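# Sorting out a desk full of pens

Most desks collect pens faster than they use them. Sorting them takes an hour at the most, and you can do it on a Friday night with the radio on. The method below is for a small study desk where everything lives on top because there are no drawers.

## What you need

- scrap paper for testing
- a damp cloth and a dry one
- two or three open holders, different sizes
- one small clear box, no lid
- a bag for the dead ones

## 1. Empty everything

Tip out every cup, tin and pencil case, plus the bottom of the school bag. Put down a tablecloth or some newspaper first if you care about the desk, as old highlighters leak. When Yara Majali and I did hers we got to 294 pens, pencils and markers, and almost half went in the bin.

## 2. Test on scrap paper

Scribble a line with each one. If nothing comes out, warm the tip between your fingers and try again. Two goes is enough. Markers that write grey instead of black are finished. Keep a pen with a good body if you can still get refills for it, and put it to one side.

## 3. Group by how often you use them

Colour sorting looks nice for a day or so. Sort by use instead:

- **Every day:** the pen you reach for, a highlighter, an eraser
- **Every week:** glue stick, coloured markers, spare pencils
- **Hardly ever:** refills still in the packet, magnifying glass, fancy pens

## 4. Choose the holders

Tall, heavy holders go at the back, where they won't get knocked. A short clear box is best at the front for thick things like glue sticks and markers, which make a normal pen cup top-heavy. Being able to see through the side helps too - you notice when the glue has been put back without its cap.

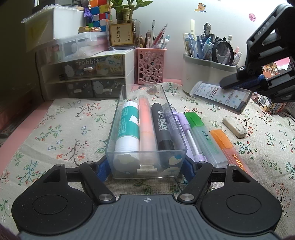
Leave some slack in each holder. If you have to push to get a pencil in, take a few out and store them somewhere else. Calum Lennox keeps his spares in a shoebox on top of the wardrobe and tops up the desk once a term, in December and again in winter.

## 5. Put the small stuff back last

Ornaments and plants go behind the pens, away from your writing arm. Keep plants in water clear of your notebooks. Erasers can sit loose near your hand. To clean a grubby one, rub it on blank paper until the grey comes off.

## Keeping it that way

Test any pen that skips straight away and bin it if it's dead. Otherwise it goes back in the cup and you pick it up again tomorrow.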